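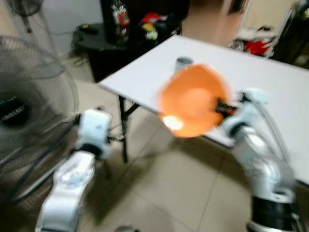 Graciela Herrera wrote in to say that plastic bowls are the first thing she would throw out of any shared kitchen, and that she has held this view since the Arncombe potluck, when the salad came out tasting of last month's curry. She asked whether we could run something on which ones are worth keeping and how to look after them, before the cupboard at Sidelside gets its July clear-out.

July
By the Sidelside newsletter desk

We can. Several other people have raised the same question, and the cupboard to the left of the sink has reached the point where the door has to be held shut while you turn the latch. Most of what is in there is plastic, and most of the plastic is bowls and cups that came in with somebody's dish and stayed.

Start with smell. Graciela is right about the curry. Plastic holds on to oil, and oil holds on to whatever was cooked in it. Wash the bowl in hot water with dish soap, dry it, leave it on the counter overnight and smell it in the morning. If it still smells of food, fill it with warm water and two spoonfuls of baking soda and leave it for a few hours. A second round is fine. After that, move it out of the food cupboard. It can hold clothespins or seed packets for years without bothering anyone.

Next, run a thumb around the inside. A bowl that has been used for mixing with metal whisks will have fine scratches across the bottom, and food settles in them. A few light marks don't matter much. If the surface feels rough all over, or the plastic has gone cloudy in patches and soap won't shift it, put it in the box marked Out.

Check the rim too. Cracks nearly always begin there, usually where the bowl gets picked up with one hand when it is full. A hairline crack can be hard to see on a colored bowl, so hold it up to the window and turn it slowly. Clear and tinted plastic will show a crack as a bright line. With solid colors, flex the rim gently between both hands and listen. Any clicking means it goes.

Staining is a different matter. Tomato and turmeric will mark pale plastic for good, and the mark does no harm. Leaving the bowl in direct sun for an afternoon will fade it some. Orange and red bowls hide it altogether, and that may be why the bright ones in our cupboard always look newer than the white ones.

On washing: the top rack of the dishwasher is all right if the bottom of the bowl says so. If there is no marking, wash it by hand. The Sidelside machine runs hot, and we have lost three lids to it since spring. They still sit on their bowls but no longer seal. Please don't put them back with the others. A lid that almost fits causes more trouble than no lid, as anyone knows who has carried soup to Leiva on the bus.

Nothing plastic goes in the microwave unless it is marked for it. The stoneware plates on the lower shelf are there for reheating. Scrape the food onto one of those and use a second plate as a cover.

Stacking is where most of the damage gets done. Bowls of the same shape can nest. Bowls of different shapes jam, and then someone pulls on the rim to get them apart. If two are stuck, stand the lower one in warm water and put cold water in the upper one. Wait a couple of minutes and they should come away with a twist. Don't use a knife. Cups should be stored upright and no more than three high, because the tall stacks fall out when the door opens.

The plan for the clear-out is simple. On Thursday, from four in the afternoon, everything comes out of the cupboard and onto the tables in the main room. There will be two boxes, one marked Keep and one marked Out. If something is yours, take it home. If you can't make it on Thursday and you have a bowl in there you care about, come by earlier in the week and pick it up, or put your name on a piece of masking tape and stick it to the bottom. Unnamed bowls that pass the checks above will be kept for general use. The ones with sound rims and no smell that we have no room for will go to the Hovham swap shelf, which takes kitchen things in any color as long as they are clean.

Wipe out the cupboard before anything goes back. The lower shelf liner has a sticky patch toward the rear, probably honey, and it needs warm water and some patience. The new liner is already cut to size and rolled up behind the door. Big bowls go at the bottom, cups on the middle shelf where everyone can reach them, and lids upright in the wire rack.

Graciela has also asked that we say a word for metal. Steel mixing bowls don't take on smells or crack, and they nest well. They are noisy, and they get too hot to hold if you melt butter in them over a pan, but she has had hers a long time and sees no reason to own any other kind. If you have a spare one, she would like it to go in the Keep box.

The cupboard key is on the hook by the side door. The code for the door is still 3586. Please put the key back when you leave.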